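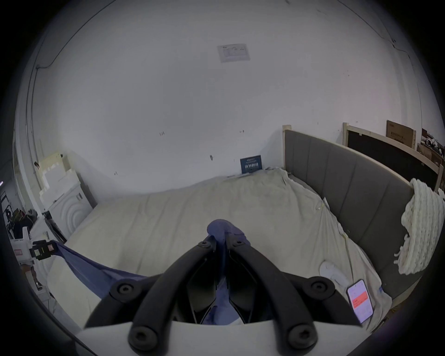 Bed linen, big cloths and the folding of them — tips page
Last updated September 26, 2025

Bit of a jumble this one. Wrote it between loads. Mostly about folding flat things on top of the bed, some washing, some storage, a bit on throws at the end.

Use the bed

Best folding table in the house. Better than the kitchen bench, which has crumbs, and miles better than the floor. Pull the cover up first, smooth it roughly with your forearm, done. Doesn't need to be made properly. You just want something flat-ish and clean underneath.

Start at the foot end with the small stuff, keep the pillow end for finished piles. If the bed has a headboard, stack against it. Piles in the middle of the mattress lean over the second you sit down.

Light colours and dark colours on separate sides if you have a lint problem. Cream quilting picks up navy fluff like nothing else. Sticky roller, short strokes, one direction.

Corners before anything

Everybody starts from the middle and wonders why it comes out like a kite. Find a corner. Pinch it. Run your other hand along the hem (not the side, the hem, the one with the thicker stitching) until you hit the next corner. Pinch that one too. Now you have a top edge.

Pull it tight for a second. Not hard. Just enough so the cloth knows where straight is. Then let it droop and bring the two corners togehter. Do the bottom the same way if it's a large one.

Can't find the hem on a thin cloth? Hold it up to the window. Shows up dark.

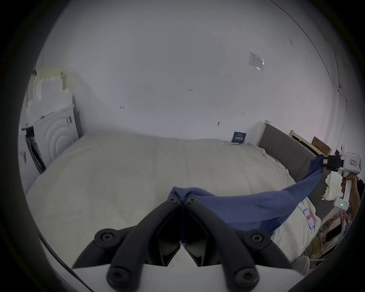
Two-ended folding is quicker for anything wider than your arms. One end each, corners only, and keep it up off the bed while you get the tension even. A soft cloth will always sag a bit in the middle, like the blue one over the cream bedspread, and that's fine, you're not hanging a bridge. Sag is good for lining up the hems, you can see straight away if one side is longer. Then walk in. Person nearest the headboard stays put, the other one does the walking, otherwise you both go left and start again.

Oh and phones. Phone off the bed before you start laying things down. I have folded mine into a pillowcase. I have also washed one, different story.

Wrinkles

Rumpled bottom sheet: don't drag out the iron. Spray bottle, fine mist, smooth with flat hands from the centre to the edges, leave the covers back while you have breakfast. Gets you most of the way.

Linen spray I use is the Larnano one, 400 mL bottle, lasts ages. Plain water does nearly the same job, just doesn't smell of anything. Test on a corner if the colour is strong. Some dark blues leave a ring.

Creases that won't go — fold the other way. Sounds silly. Fold against the old crease, put something heavy on it overnight, by morning it's half gone. Dryer on low with a damp face washer for ten minutes also works but check the label first.

Folding on your own

No second pair of hands? Anchor one end. Options, in the order I try them:

Tuck one corner under the mattress. Holds surprisingly well. Lift the mattress a little to get it out, don't yank.

Shut it in a drawer. Only for tough cloth, and only a drawer without splinters.

Big clip on something solid at the side of the bed. The Kisov spring clips are good, wide jaw, doesn't leave teeth marks. Avoid the cheap metal bulldog type on anything knitted or you will be fixing pulls till Christmas.

Then step back, pull gently, fold toward the anchor. Thirds for a long cloth, halves for a square one. Release the anchor last.

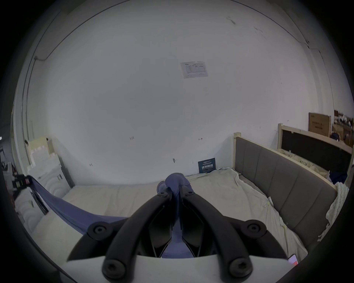

Blue cloth stretched across the bed, one end clamped, the other pinched and bunched.

Bunching is what ruins it by the way. If you grab a handful the whole end gathers up and the middle turns into a rope. Fine for wringing. Useless for folding. Spread your grip, thumb on top, and take the very corner.

Washing notes, quick

New blue things: wash alone the first 3 times. Cold. Don't trust the label that says colourfast.

Don't stuff the machine. Sheets need room or they roll up into a sausage with all the socks inside. Large sheet sets go in by themselves, hand-height full, no more.

High thread counts dry slower. My 300 thread ones come off the line in an afternoon in July if there's wind, anything thicker needs the rack overnight.

Skip softener on cleaning cloths. Makes them smear.

Chunky knit throws

Never hang these up wet. They stretch and don't come back. Flat on a towel, roll up, press, unroll, new towel, leave flat. Once dry they can hang over a headboard or the side of the bed no worries, just swap which bit is at the fold every week or so or you get a saggy spot.

Tassels: comb with your fingers, trim only the fuzzy ends. Loose loop in the knit? Don't cut it!! Work it back along the row with a crochet hook.

Storage

Whole set inside one of its own pillowcases. Old tip, still the best one.

Label the box on the short side, the side you see on the shelf. Size and room. "Queen, spare" is enough.

Werano do a flat zip bag that slides under most beds, measure your gap first, I didnt and had to send mine back. Cardboard is ok for a move but not for keeping things long term, gets damp and the silverfish love it.

Cloth not used in a year goes to the rag bag or the animal shelter. They take old towels, mostly don't want doonas, ring first.

Next page: fitted sheets, the elastic ones, and what to do when it's gone.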